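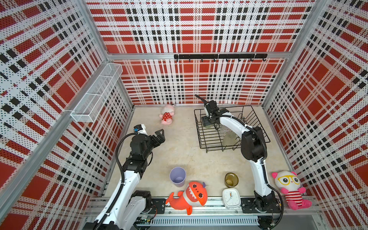

Vaida Lukoševičius has been teaching spreadsheets to office people for 13 years, and she still begins every course with the same request: close the file you brought and take a sheet of paper. "They look at me like I made a mistake with the room," she says. "They paid for formulas, and I ask them to draw a table by hand."

Her practice, Sutley, is small. She works mainly with accounting and purchasing departments, where one workbook often passes through many hands before it comes to her. The largest she received last November had 80 tabs, and a macro which nobody in the department dared to run. She did not repair it. She asked what the manager wanted to know each month, and the answer fit on two sheets.

I asked if the newer functions have made her work easier. She thought for a while. "For me, yes. For the clients it depends. If your dates are typed as text in 2000 rows, a modern formula gives you a modern error." In her beginner class, the whole first morning goes to cleaning data – dates, spaces, merged cells – and lookups come only after lunch.

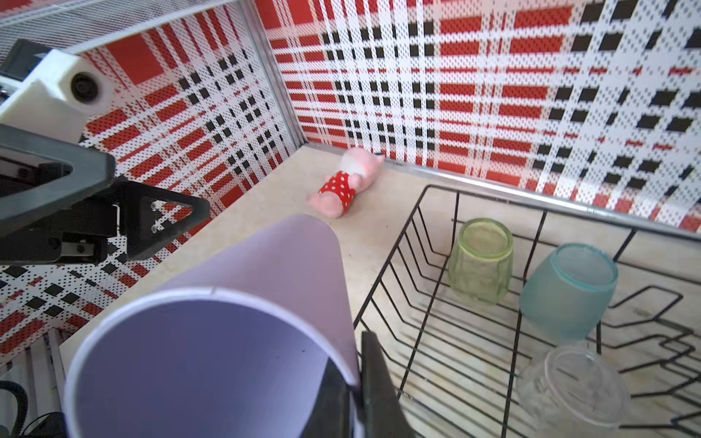
Thomas, who sat with us for part of the talk, did not fully agree, and said that beginners should meet a lookup in the first hour, even on messy data, so that they see why cleaning is worth the trouble. Vaida listened politely. She tried that order once, she told him, with a group from Gutell, and by noon half of the class was fixing her practice file instead of learning from it.

Her fee for a day on site is 900 dollars, and it includes one month of questions by email. Most of the questions are about printing. "Page breaks," she says, and opens her inbox to show me the newest one, received at seven that morning.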